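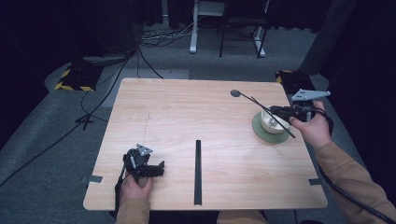

Light wood table, gray tape on both sides

Budgie still won't touch pellets, week whatever
Posted by seedhusk_annie, Apr 29, 2025

ok so. Male budgie, Pico, seven years old, seed only his whole life before me. Got him in November from a lady who was moving. Vet at Tikkanen Bird & Exotic felt his keel, said bit overweight, liver probably not great given the diet, get him onto pellets. Sure. Fine. Easy to say.

Have tried:
Pundetti mini crumble mixed in his seed - picks around it like a surgeon
Pundetti in a separate dish - sat in it once
wet Pundetti mash - flung
ground up and dusted over millet - ate the millet, left a little pile of dust under it

He WILL eat cilantro and a bit of grated carrot. Nothing else green. Still on the Barnero seed mix in the meantime, the one without the colored bits.

My sister says just take the seed away and he'll eat when he's hungry. I don't love that. Anyone done this with an older bird? How long did it take? Not looking to be yelled at about the seed, I know about the seed.

12 comments

---

tealcere
Do NOT just take the seed away. Please. A budgie can starve next to a full bowl of pellets, he doesn't know it's food. It's gravel to him. They go downhill fast and they hide it.

Get a gram scale before anything else. Kitchen one is ok if it does single grams. Weigh every morning before breakfast, same time, write it down. What does he weigh now?

---

seedhusk_annie
50 grams at the vet. haven't weighed since, no scale. ordering one tonight

---

mossback
50 isn't crazy if he's a big one. Is he an English type or a regular pet store type? Changes the whole thing. My show-type cock bird would look skinny at that.

---

seedhusk_annie
regular I think? small head. green. loud

---

mossback
Then yeah, he's chunky. Vet's right.

---

gullwing_rd
going to get flamed but I took the seed away with all of mine. Seed for an hour in the morning, hour at night, pellets the rest of the day. All converted in under a month. People baby these birds way too much. In the wild they go long stretches between meals.

---

tealcere
An hour twice a day is not taking the seed away?? You're feeding him two meals. That's a schedule. Completely different from what her sister said and someone is going to skim your post and starve a bird.

Also wild budgies move all day looking for food, they don't sit in a cage in front of something they don't recognize.

---

gullwing_rd
I said what I did. Not my problem if people can't read. And it worked, which the millet dust method apparently didnt.

---

seedhusk_annie
guys

the two meal thing sounds doable. what do you do if he doesn't touch the pellets all day in between, just carry on?

---

gullwing_rd
carry on. watch the poops. If droppings get tiny or dark green and there's hardly any of them he isn't eating, give the seed back that day. Don't be a hero about it

---

tealcere
^ ok that part I agree with. I'd add a number to it. Ask your vet what loss they're comfortable with for HIM with that liver, get it in grams, stick it on the fridge. If he hits it you stop and go back to full seed. A fatty liver bird losing weight too quick is in more trouble than a fat bird.

---

paperbark
Joining in with the slow way cause that's all that worked here. Mine was older than Pico when I got her and it was 12 weeks start to finish. Here's what I did, sorry for the wall

first bit: changed nothing about the food. Only changed WHERE. She got used to eating outside the cage with me, flat surface, no bowl. Budgies are ground feeders, they like scratching about on something flat. A bowl of strange stuff is scary, crumbs on a flat surface is just lunch.

then: seed on the table with a few crumbs of pellet in it. I'd tap at the crumbs with my fingernail and pretend to eat them. You feel stupid. She came over every time to see what I'd got. Pretend chewing noises help, not kidding.

then: she picked up a crumb and dropped it. Did that for days. That counts!! She was learning it's a thing that goes in beaks.

then one day heard the crunch. Cried a bit.

After that more crumbs, less seed, very slowly, weighing every morning. 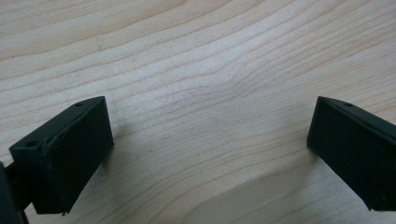

tabletop close up, grain goes wavy near the middle

Pale plain surface is best imo. Mine is scared of anything patterned, wouldn't step on a checked dish towel if you paid her. Wipe it with plain hot water before, no spray cleaner, and keep them off it if anyone's been frying with nonstick nearby (they shouldn't be in the room for that anyway. or the house)

---

seedhusk_annie
this is so helpful thank you. he does come out in the evenings but mostly sits on the curtain rod and screams at the fridge. will try the fingernail thing. what pellet did you use, was it Pundetti?

---

paperbark
Started on Pundetti and swapped to the Votier fine one. Crumb is smaller and it's less hard. Pundetti mini is really more a cockatiel size whatever the bag says. You can crush it though. Rolling pin, ziploc, done. Sift the powder out or it goes up their nose.

---

mossback
Seconding crushing. Also check the date on the bag. Votier goes stale quick once opened, smells sort of like old cardboard, and then they won't eat it and you think it's the bird. Freeze half.

---

kestrelmum
Unpopular maybe but does he NEED to be on pellets? I keep mine on a decent seed mix, sprouted half of it, plus veg, and vet's happy with them. Pellets aren't magic. There's bits of work on budgies and high pellet diets and kidneys that I wouldn't wave away, especially in some of the color mutations. He's already eating cilantro and carrot, I'd be building on that.

---

tealcere
Her vet saw the bird and said pellets. You haven't seen the bird.

---

kestrelmum
Neither have you. I'm saying go back and ask the vet if sprouts + veg + some pellet would do. Most say yes in my experience, they say "pellets" because people hear "healthier diet" and buy a different color of seed.

---

mossback
kestrelmum has a point on the sprouts. It's the bridge food for seed addicts. Looks like seed, so they'll try it, but a lot of the fat's been used up. And a bird that eats sprouts usually gives chopped greens a go pretty soon after.

Rinse them properly tho. Twice a day, and if it smells sour at all, bin it. Moldy sprouts will do more harm than any seed mix. Take the uneaten ones out after a couple of hours.

---

seedhusk_annie
can I sprout the Barnero stuff or does it have to be special seed

---

mossback
Try a spoonful on wet paper towel. If most of it grows it's fresh enough to sprout. If nothing happens it's old dead seed and I'd change brands regardless

---

gullwing_rd
or you could do the two meals and be finished in a month. just saying

---

kestrelmum
yes we heard

---

featherbrained_
Small thing, Romain Caron did a talk at our bird club on converting older budgies and the bit that stuck was do the new food FIRST thing, before seed, when they're properly hungry from the night. Twenty minutes, then seed as normal. No all day standoff. We do it with chop now. Half the birds in my club were on it by the next meeting and the rest are owned by liars

Also he was big on a mirror. Put the mirror flat with the crumbs on it, bird sees "another bird" eating, bird eats. I know mirrors are contraversial.

---

tealcere
Mirror for feeding only and take it away after, or you get a hormonal budgie regurgitating on it all day. For a single male I'd leave it out altogether. The morning-first thing is good.

---

featherbrained_
he did say take it away after, should've put that

---

paperbark
Mine didn't care about the mirror at all fwiw. Walked over it to get to my thumb.

---

seedhusk_annie
UPDATE bc people always vanish on these threads

Scale came. He hates the scale. Put a perch on it and zeroed it and bribed him with one bit of millet, now he only mostly hates it. Called Tikkanen and they gave me a stop number in grams and it's on the fridge. Also asked about sprouts (ty kestrelmum) and the tech said yes good, alongside, but they still want some pellet in there and a recheck with bloods.

Plan is: crushed Votier on the table first thing, me tapping like an idiot, then a morning seed meal. Sprouts at lunch when I'm home. Evening seed meal. No mirror.

Seven days in. He has picked up a crumb. He dropped it in my coffee. Weight's steady.

Sprouted the Barnero and most of it came up so that's staying for now. He ate the mung bean tails off and left the beans?? is that normal

---

mossback
normal. chop the beans up

---

gullwing_rd
so you're doing two meals

---

seedhusk_annie
I'm doing two meals gullwing yes

---

paperbark
Picked up a crumb!!! That's the big one. Keep going, don't add more pellet yet, let him get bored of it being new. And put a lid on the coffee, caffeine's really bad for them, even a sip

---

seedhusk_annie
cup has been moved to the counter. will post again after the bloods

Contact the moderators | Copyright of posts remains with their authors | Back to top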